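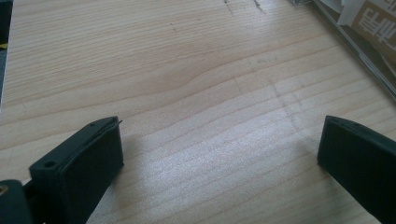 2021-01-15

Queue line mock-up for the Lonton dark ride, second session. Carried on from the scale model of the pre-show room and got as far as the left-hand wall panels. The client wants them to pass for old timber, so the question all morning was how much figure to paint in. On the pale wooden table top the lines run close together and more or less straight, then lift into a soft hump in the middle and flatten out again to the right. That one slow bend does more for the eye than the knots we were stencilling every hand's width. I have asked for the next panel to have no knots at all and a single rise in the grain, placed off centre. Finish to be satin. The table has a slight gloss to it and where the light catches it the grain washes out, and under the lanterns in the pre-show we would lose half the painting the same way.

Panel 4 repainted on that basis. Base coat thinner than panel 3, comb dragged in one pass, no second glaze. Left flat to dry. Will look at it under the amber lamp before deciding on 5 and 6.

Vehicle clearance. Gobnait Dolan ran the card cut-out of the ride car round the bend after the library set. It touches the bookcase on the inside at the tail end. The drawing says 300 mm clear at that point and the model gives less. I measured the model twice and the model is right to the drawing, so the fault is in the car outline we were sent, or else the outline is newer than the track plan. Have written to Horar to ask which revision they are working from. Until they answer, the bookcase stays pinned and not glued.

If the outline is good we have two ways out. Move the bookcase back, which eats into the service walkway, or shave the lower shelf and keep the top where it is. Gobnait prefers the second. So do I, but the lower shelf holds the speaker for the whispering effect and that would have to go up under the cornice. Sound comes from the wrong place then. Guests will hear it above them when the figure is sitting down.

Animated figure (the Librarian). Neck motion is better after the new bush went in. Ran 3000 cycles on the bench overnight with the head fitted and the wig off. Slight tick at the end of travel going left, none going right. Log shows the tick starting at 2651. Nothing loose that I could find by hand. Possibly the end stop pad settling. To do: swap the pad, run again with the wig on, as the wig weighs more than it looks and the final head will never run without it.

The jaw is still too quick. It snaps shut between words and looks like a toy. Slowed the closing side to 50 per cent on the controller and it reads far better with the long lines, worse with "Quiet, please". May need two settings in the show file. Amissah say the controller will take a separate curve for each cue, but their manual only shows how to do it from the handheld unit and ours is with them for repair.

Lighting. Tarkov lanterns arrived, three of the four cracked at the base. Packed upright with nothing under them. Photographed and reported. The good one has been wired up for colour tests and the flicker is too regular as supplied. You can count along with it. Turned the rate down and it helped a bit. Would rather drive them from our own dimmer and bypass the board inside, though that might upset the warranty, so holding off until the replacements are agreed.

Queue signs. Text came back from the client with the height rule changed and the wording on transfers changed again. The old sign artwork is to be marked dead and moved out of the current folder. Two people have opened the wrong one this week, me included.

Scent unit not looked at. Old paper cartridge still sealed.

For next time:
Panel 4 under amber, then decide on 5 and 6.
Chase Horar on the car outline.
New stop pad in the neck, wig on, full run.
Ask Amissah when the handheld is coming back.
Find a spare speaker small enough for the cornice and try it there with the figure seated, before anyone cuts the shelf.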